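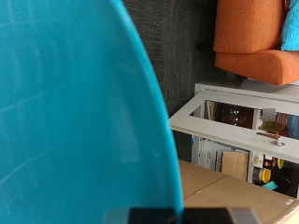
Wultari 식기 정리 데모 수집 점검표 (2번 셀)
작성: Severin Lanz / 확인: Stamatia Kalogeropoulos
대상: 양팔 작업대, 목표 에피소드 500개

1. 비상정지 버튼: 양호. 두 팔 모두 즉시 정지함.
2. 베이스 볼트 조임: 양호.
3. 전원 케이블 커넥터: 양호. 뒤쪽 케이블이 상판 위를 지나가므로 팔 동작 범위에 들어오지 않는지 교대 때마다 확인할 것.
4. 그리퍼 손가락 끝 마모: 주의. 오른쪽 팔은 800회 파지 후 교체 예정.
5. 손목 카메라 고정 나사: 양호. 렌즈는 마른 천으로만 닦는다. 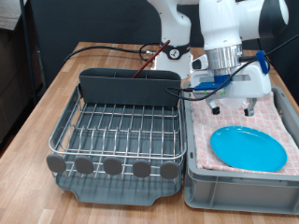
6. 그리퍼 케이블 여유: 주의. 고리가 크게 늘어지면 수납함 테두리에 걸릴 수 있음. Nicanor Ponce가 클립 추가 요청함.
7. 건조대 위치: 양호. 물받이가 밀리면 기준선에 다시 맞추고 기록한다.
8. 수납함 바닥 체크무늬 천: 양호. 접힌 모양은 에피소드마다 바꾼다. 단, 손가락이 천을 집으면 해당 에피소드는 실패로 표시.
9. 접시 파지 높이: 재점검 필요. 손가락이 접시를 세게 누르면 힘 제한에 걸려 기록이 중단됨. 하강 속도를 낮추고 다시 측정할 것.
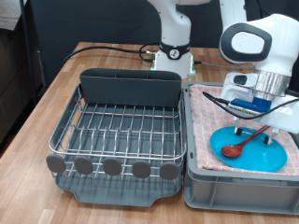

10. 숟가락이 접시 위에 있는 조건: 허용. 집는 순서는 조작자가 정하되 메모란에 적는다.
11. 시작 상태: 건조대는 비워 둔다. 그릇이 남아 있으면 녹화하지 않는다.
12. 카메라 시간 동기: 양호.
13. 조작자 휴식: 미준수 2건. 오후 교대 때 Crescencio Zavala가 다시 안내함.

조치 담당: 4번과 6번은 Ponce, 9번은 Lanz.
9번 조치가 끝날 때까지 접시 작업은 저속 모드로만 수집한다. 다음 점검은 2월 교정 작업 직후.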